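Pretel Open-Front Bin and Laitinen Hanging Basket, Reviewed Together
By Tania Wijesinghe
Mar 26, 2020

I bought these in November for a white worktable in a small walled-in nook. The table had a storage problem of the ordinary kind. Small parts ended up wherever there was room, and anything tall got knocked over. I wanted one container that could sit on the table and be reached into without looking, and one that could hang up out of the way.

The bin is a Pretel, sold under part number 3820, in yellow. It also comes in two other colors. The basket is a Laitinen, dark metal, sold as a single piece with its own hooks. Both came from the Prunddale store and neither one is expensive. I have used them most days since, so this covers more than the first week.

The bin, first. It is an open-topped plastic tray with angled sides and a lip along the front. I keep short hardware in it, along with whatever I am sorting that day, and I empty it when I finish. The low front means your fingers go in at an angle and you don't have to reach over a wall. The lip keeps round things from rolling out when the bin gets bumped.
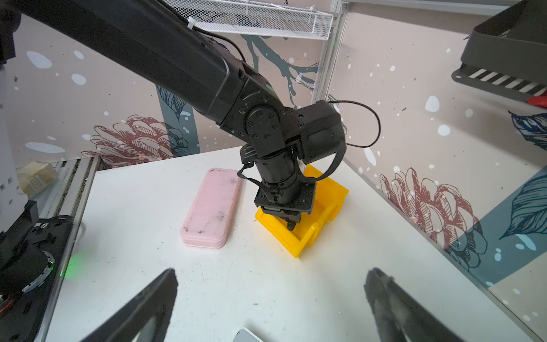 Size and stability

The bin is smaller than the listing makes it look. A full-size pair of scissors goes in only at a slant, and a roll of wide packing tape takes up most of the floor. If you want to store tools, buy the next size up. For parts, clips, erasers and the like, this size is right.

On a smooth tabletop it slides. With 400 grams of screws in it, mine stays put. With a few clips in it, it moves every time I brush against it. I stuck two dots of shelf liner to the bottom and that was enough. Pretel could have put small rubber feet on it for very little money.

The color is useful. Yellow shows up well on a white surface and small dark parts show up well against yellow. I had a gray bin before this and was always tipping it toward the light to see what was left.

Cleaning is easy. Warm water and dish soap take off most of what it picks up. The plastic has not discolored. My pink case, which is a good deal older and cost more, has scuffs on the lid that no longer come off, so I will see how the bin looks when it reaches that age.

The Laitinen basket

The basket hangs from a horizontal bar. The hooks are made for bars up to a certain thickness, and the box does not say what that is. Measure yours before you order, or write to the seller. Anjana Bandara at the Prunddale store answered me the same day and told me which hooks to ask for.

Installing it took a couple of minutes and no tools. You hang the hooks over the bar, set the basket on them and press down until it seats. Mine needed a firm push on one side. After that it has stayed level.

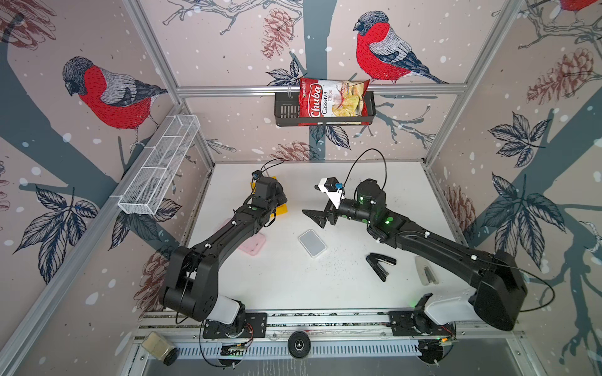 Depth was my main question before buying, and the listing photos all show the basket with rolled towels in it, which tells you very little. It is shallow. Tall items stand up in it well enough but stick out over the top. A bag of Chuba cassava chips, for instance, stands upright in it with the top of the bag well above the rim. That is fine for snacks and paper goods. I would not put a glass jar in it. For flat or very light things I would sooner use a sectioned wire basket like the white one on the left wall, which has dividers to keep small items from sliding together.

The perforated metal does two things. You can tell whether there is anything in the basket without taking it down, and crumbs fall through. The second is a mixed blessing over a worktable. I wipe underneath once a week.

The finish has held up. There is one scratch near a hook, from when I moved the basket along the bar without lifting it. Paper clips and thin pens can work their way into the holes, so keep those somewhere else.

I was also worried about the wallpaper. It has a winter pattern, bullfinches and pinecones on a pale pink ground, and I did not want a mark rubbed into it. I check behind the basket when I wipe down and have found nothing so far.

Using them together

The two work well as a pair. Things I handle all the time go in the bin, and things I handle once or twice a day go up in the basket. The bin is light enough to turn or shift with one hand, so I move it to suit the job and leave the basket alone. 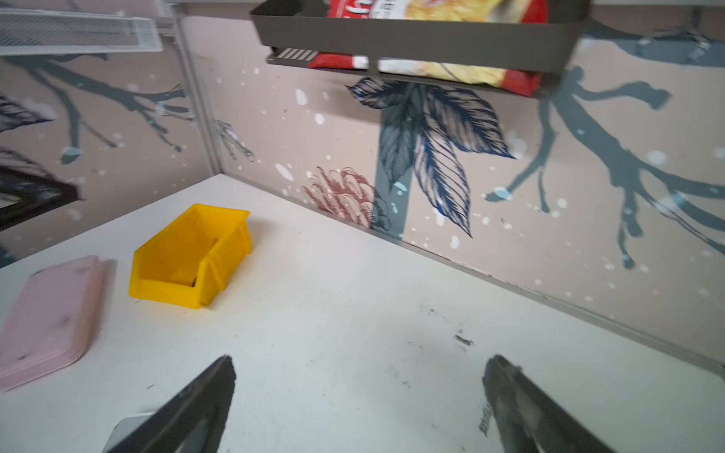 The yellow bin on the table, with the basket and a bag of snacks above.

What I would change

Bin: rubber feet, and a slot in front for a label. Stickers peel off the sloped lip.

Basket: a stated bar size on the box, and a deeper version. Laitinen does make a wider one, but it has the same depth.

Ratings

Pretel bin: 4 out of 5. Buy it for small parts. Add something to the bottom to stop it from sliding.

Laitinen basket: 3 out of 5. Solid and easy to hang, but shallow, and the hook question should be answered before you pay.

I have since ordered a second bin in the larger size for scissors and tape.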